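Mindarov Table Clearing Set, README

Last edited 6th February by Estela Espinoza

What is in this folder

Recordings of one robot arm and hand picking up, moving and putting down household things on a table. The arm is in the shared workshop in Hiltarville, in the back bay past the drill press. Everything was recorded by teleoperation. There are no scripted motions in the set.

The release has 2791 episodes. Of these, 2348 are marked as complete and the rest are marked partial or failed. Failed episodes are kept on purpose. If you don't want them, filter on the outcome field before you do anything else.

Name

Mindarov is the name of the whole build: arm mount, table, chest camera, control box and the recording software. Stultetti is the recording software alone. Karakaya is the older hand controller, which was used for the first 993 episodes and then replaced. The controller field says which one you are looking at. Karakaya episodes have more lag between the operator and the hand, and the finger values are coarser.

Folder layout

episodes/ has one folder per episode, numbered in the order they were recorded. Numbers missing from the sequence were test runs and are not coming back.

Inside each episode folder:
video.mp4, the chest camera view
joints.csv, arm joint positions
hand.csv, finger positions and motor current
meta.json, task text, outcome, operator, controller, object list

tools/ has the loader, the trimming script and a small viewer. The viewer needs a display. It will not run over a plain remote shell.

calib/ has the camera calibration files. Use the April file for every Karakaya episode and the later file for the others. The loader picks the right one if you leave the calibration argument blank.

Tasks

There are seven task types:
pick up and hold
pick up and place in a marked area
move to the back row
move to the front
push
turn over
fold or bunch (cloth only)

The task text in meta.json was typed by the operator before the episode started. Spelling has been corrected but the wording has been left alone, so the same task may be written several ways. "Grab the glove" and "pick up gray cloth" can be the same job. There is a task_type field with the cleaned value.

Objects

Mostly things people had at home or left in the workshop. Food containers, plush toys, empty bottles, balls, chargers, gloves, cloths. Soft items are harder for this hand than rigid ones and make up a large share of the failures. Clear plastic is hard for the camera and the object masks on it are poor. We did not fix them by hand.

Objects change between sessions. An item listed in meta.json was on the table at the start of the episode. It may not be touched at all.

Timing

Joint and hand files are written by the control box. Video is written by the laptop. The two clocks are matched at the start of each episode and can drift apart in long ones. The loader corrects for this with the offset values in meta.json. If you read the files yourself, apply start_offset to the video times and not to the joint times.

A few early episodes have a negative offset. Those are correct.

Outcome labels

complete: the operator did what the task text says.
partial: the object moved but did not end up where it should.
failed: the object was never properly held, or the run was stopped.

Labels were set by the operator right after the run. Estela went through the cloth episodes a second time and changed some of them. Where that happened, the first label is kept in outcome_original.

Known problems

The hand cable is routed outside the forearm and shows up in the video. It sometimes pulls on the wrist when the arm is stretched out to the left. You can see this in joints.csv as a small steady error on the last joint.

Bunched cloth hides the fingertips. Don't rely on the video to tell whether the hand has a grip. Motor current in hand.csv is a better guide, with values above the resting level on at least two fingers.

The table was moved a few inches during the Karakaya period and then moved back. Table height did not change. The affected episodes have table_shift set to true.

The trimming script removes idle time from the start and end. It can also cut off a slow release at the end of a cloth episode. Run it with keep_tail if that matters to you.

Using the loader

Python 3. Install the packages in requirements.txt, then point the loader at the episodes folder. It reads one episode at a time and does not hold the whole set in memory. The first run builds an index file, and that takes a while on a spinning disk. Delete the index if you add or remove episodes.

Splits

splits/train.txt and splits/test.txt are lists of episode numbers. The test list uses whole sessions, so no session appears in both. Please don't shuffle across them if you plan to compare your numbers with ours.

Changes

Current release: added outcome_original, fixed offsets in the long push episodes, removed duplicate cloth folders.
Previous release: first one with the new hand controller.

Questions and corrections

Send the episode number, the file name and what looks wrong to Estela Espinoza at the workshop, or leave a note in issues.txt on the shared drive. Label corrections go into the next release and are listed under Changes.

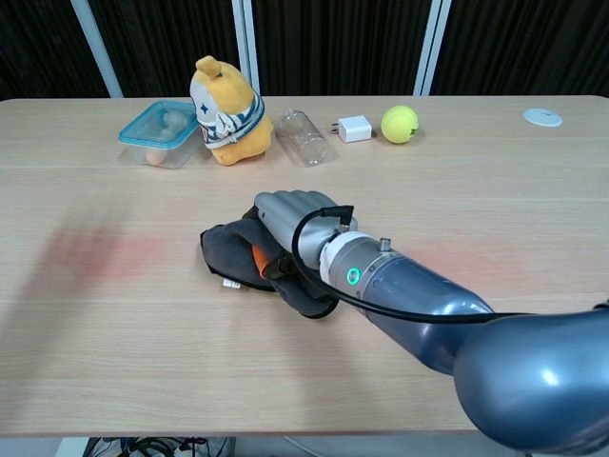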